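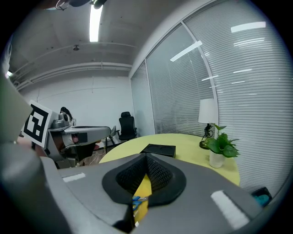 Floor Notes: The Teaching Room at Skondonis

Skondonis repairs small instruments out of a rented floor in Illport, and since December the company has been telling everyone who works there that the robots will take over "the handing part." I went twice, with 85 questions in a notebook and not much faith. A few pictures and what I could learn about the work that goes with them.

The project is called Collet. People hold a gripper and do ordinary tasks with it over and over, and the recordings are supposed to teach a machine to do the same. Scissors are on the list of objects. Dong-hyun Hwang, who runs the project, told me they are a fair test. They may be, but a pair of scissors is also something a bench worker picks up without a thought, and I'd like to know what that is worth per hour before anyone calls it savings.

Yesenia Villalobos used to spend her whole shift at a repair bench. Now 2 hours of it go to Collet, starting at 9 in the morning, and the bench quota has not moved.

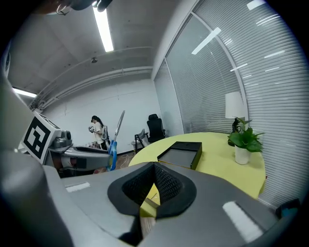
She doesn't mind the work itself, she told me, though her wrist gets tired and the same motion gets dull fast. What bothers her is the wording. The memo says "freed up," and so far she has been freed up for more of the same.

Parviz Bakhtiari is more hopeful – he thinks the teaching jobs could turn into better-paid ones. I asked to see that in writing. He hadn't seen it either, and Hwang said pay would be looked at after the trial. The trial has no end date.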